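Xuân Đồng has been selling the Drimdale home kit for a little over a year, and he has the patience of a man who has been asked the same question many times. The question is why anyone should pay a monthly fee to teach a machine to fold laundry.

"You aren't teaching it to fold your laundry," he says. "You're recording how a person folds. Someone else does the teaching."

That is the first thing the brochure leaves vague. The kit is a pair of hand-held grippers and the use of an upload service called Flellness. You hold one in each hand, do your chores with them, and send off the recordings. Labs that build household robots then buy the hours. Drimdale hires the grippers out for 55 pounds a month and says a keen user can earn that back.

I ask how many do. He looks at his coffee. "Some. I won't give you a share, as the sums change with what the labs want."

And what do they want? "Cloth. Always cloth. A mug is a mug, but a towel is different every time you drop it."

He puts the time to learn the grippers at 30 minutes. It took me most of an afternoon to get a T-shirt into something like a square, and my wrists ached the next day. When I tell him so he laughs, then says the handles are "fine for most people", which I have heard before about shoes.

The upload terms bother me more. A recording made in a bedroom shows the bedroom. Đồng says users are told to put away letters and family photos. Is anyone checking? "There's a review," he says. By whom? "Flellness does it." He doesn't know how many people that means.

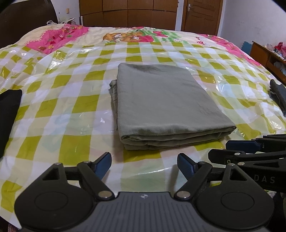 Folding practice on a bed, with two hand-held grippers and a plastic sheet over the quilt.

He is firmer when I bring up Dronunen, the cheaper rival, whose buyers have complained of slow payment. Drimdale pays within five days of approval, he says. Approval itself has no deadline. I point this out, and he agrees that it hasn't.

Would he use the kit at home? "I did 735 folds in September," he says. "My wife asked me to stop."

The current hire terms run from January 5, 2022, and the deposit is returned when both grippers come back undamaged.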